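Relatório de projeto: como a imprensa conta uma visita de Estado
Disciplina de Relações Internacionais e Comunicação
Grupo: Afia Mensah, Cecilia Ayaaba e Severino Figueroa
Orientação: professora Visitación Toledo
Entregue em 16/09/2021

1. O ponto de partida

A ideia nasceu numa aula sobre protocolo diplomático, quando a professora nos mostrou duas notícias sobre o mesmo encontro presidencial. Uma falava só do aperto de mão e do jantar; a outra, só do acordo pesqueiro que ficou por assinar. Parecia que os jornalistas tinham estado em países diferentes! Decidimos logo que o nosso tema ia ser esse.

2. O que lemos

Juntámos 49 notícias sobre visitas oficiais, publicadas em maio por jornais de língua portuguesa, inglesa e espanhola. Cada texto foi lido por 2 pessoas do grupo, em separado, e só depois comparávamos as fichas (as discussões foram longas, e foi a parte de que mais gostámos). 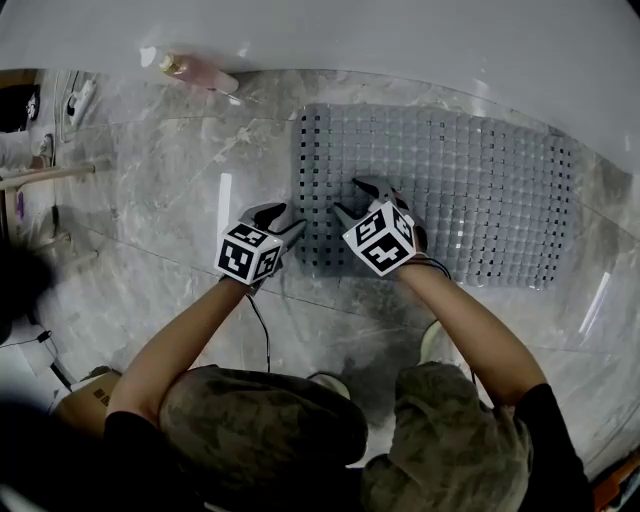 A ficha tinha campos para a fonte citada, o lugar do encontro, os temas da agenda e os verbos usados para cada chefe de Estado. Foi o Severino quem insistiu nos verbos, e ainda bem: o anfitrião quase sempre «recebe» e «garante», enquanto o visitante «pede» e «espera».

3. Resultados

Registámos 1613 verbos numa folha de cálculo a que chamámos Porero. As notícias escritas a partir de agências repetem frases inteiras, até com a mesma vírgula mal posta, e raramente dizem quem estava na sala. Já as reportagens de enviados próprios trazem pormenores ótimos, como a ordem das bandeiras ou a demora dos intérpretes.

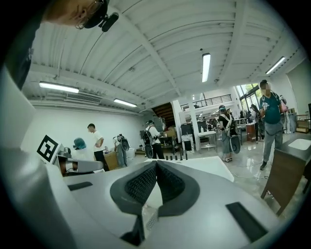 Também reparámos que as visitas adiadas recebem mais espaço do que as realizadas. O nosso colega Mohammed-Awal Sulemana, que leu o rascunho, sugeriu separar os adiamentos por motivo, e é por aí que queremos continuar no próximo semestre, com jornais em francês incluídos.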